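Section 4: Setting Up Your Proofing and Storage Routine for the Mitus Starter

Reading time: 9 minutes

By now you've unpacked your Mitus crock, washed it, and let it dry overnight the way I begged you to in Section 3. Good. This section takes you from an empty crock to a sourdough starter you can bake with. I've done this more times than I care to admit, in kitchens both hot and freezing, and I still get a little thrill when that first bubble comes up.

You'll need the crock and its lid, the Wustik scale that came in the box (or your own, I won't be offended), whole wheat flour, plain white flour, a rubber band, and water. If your tap water smells like a swimming pool, fill a pitcher the night before and leave it out with the top off. Some city water is treated with stuff that doesn't leave by itself, so if your starter sulks for days, switch to bottled and see if it perks up.

Before you start: pick the spot

4.1 Find a place in the kitchen that stays in the seventies, Fahrenheit. The top of the fridge works in a lot of homes. The oven with only the light on can work too, but check it with a thermometer first, as some oven lights get the inside warmer than you'd think.

4.2 Keep the crock out of direct sun.

4.3 Give it a flat, clear surface with room for a bowl and the scale next to it. I used to mix in one corner and weigh in another, and I had flour on the floor every single morning. Do yourself a favor and keep it all together.

CAUTION: If you use the oven, tape a note over the knob. A big one! I have baked a crock at 425 degrees with the rubber band still on it, and I don't want to talk about the smell.

Zeroing the scale

4.4 Put the scale on the counter and turn it on with nothing on it. Wait until the display settles.

4.5 Set the empty crock on it, lid off, and press TARE. The display should go back to zero.

4.6 Write the weight of the empty crock on a piece of masking tape and stick it to the bottom. Mine is the small size and weighs 194 grams without the lid (yours may be a bit different, they're made in batches). Once you know that number you can work out how much starter you have at any time without scooping it all out.

NOTE: If the numbers keep drifting, the scale is probably on something soft or uneven. Take away the dish towel, the cutting board, whatever you've got under there, and try again on the bare counter.

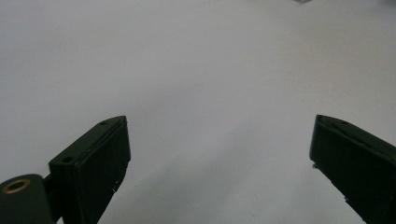
Garnet Lemieux wrote in to say the scale drifted for her even on solid stone, and the cure was a fresh battery. She'd been getting a slightly different flour weight every morning for a week and blaming the flour. So swap the battery before you do anything drastic.

I've since added that to my own list, and I keep a spare in the drawer with the rubber bands.

Day one

4.7 With the crock on the scale and the display at zero, add 100 grams of whole wheat flour.

4.8 Press TARE again and add 100 grams of lukewarm water. Lukewarm means you can hold a finger in it and feel nothing much.

4.9 Stir with the handle of a wooden spoon until you can't find any dry flour. Get into the corners at the bottom, they hide pockets. It'll be thick and a bit ugly, like wet cement.

4.10 Scrape down the sides, put the rubber band around the outside at the level of the mix, and set the lid on loosely.

CAUTION: Don't clamp the lid. Gas has to get out. The Mitus lid is made to sit loose, but if you've swapped in a canning jar, leave the ring off or barely turned.

4.11 Walk away for 24 hours. I know you'll peek. Peek, then walk away.

Days two through seven

4.12 Once a day, at more or less the same time, spoon out everything except a couple of big dollops and throw the rest in the compost. During this first week I wouldn't cook with the leftovers.

4.13 Feed what's left with equal weights of flour and water. From day three on I go half whole wheat and half white, and from day five all white, but if you like a stronger flavor then stay with the whole wheat. It's your bread.

4.14 Stir, scrape, move the rubber band to the new level, lid back on.

Somewhere on the second or third day you may get a great big rise and think you're finished. You're not, sorry! That first burst comes from bacteria that die off once things turn sour, and then the whole crock goes quiet and looks dead for a few days. This is when most people write to me. Keep feeding it.

NOTE: A layer of grayish liquid on top means it's hungry. Pour it off or stir it in, then feed. A smell like nail polish remover means the same thing, only louder.

CAUTION: Pink or orange streaks, or anything fuzzy, and the whole lot goes in the trash. Don't scoop around it. Wash the crock in the hottest water it'll take and start again at 4.7.

Is it ready?

4.15 Feed it as usual and check the rubber band over the next several hours. A ready starter will climb to 2 times its height in 4 to 6 hours, and do that a few days in a row.

4.16 If it rises but takes all day, it's close. Move it somewhere warmer and give it more time. My slowest one lived in a drafty rental and took nearly until the middle of June to get going, and that's still the one I bake with.

You can also drop a spoonful in a glass of water and see if it floats. I do it because it's fun, but I've had sinkers that made lovely bread, so go by the rubber band.

Putting it in the fridge

4.17 If you bake once a week or less, feed the starter, leave it on the counter for an hour, then put it in the fridge with the lid on.

4.18 Take it out once a week, discard most of it, and feed it. If you forget for two weeks it'll forgive you. I once left mine for 91 days and it came back after five feedings, though I wouldn't plan on it.

4.19 The day before you bake, take it out and feed it morning and evening so it's lively when you need it.

NOTE: The Stikard liner is for drying a backup and shouldn't go inside the crock. Smear a thin layer of active starter on the liner, let it dry until it snaps, then crumble it into an envelope. Mine is taped inside the cupboard door, next to the takeout menus.

Cleaning up

4.20 Soak the spoon and bowl in cold water right away. Hot water turns the flour to glue, and so does waiting until after dinner.

4.21 Never pour discard down the sink. It sets in the pipes, and the plumber will have opinions.

4.22 Wipe the scale with a damp cloth. It can't go in the dishwasher or under the faucet.

Once your starter is passing 4.15 every day, go on to Section 5, where we'll mix the Beaudoin country loaf. You'll want a free afternoon for that one, and more butter than you think.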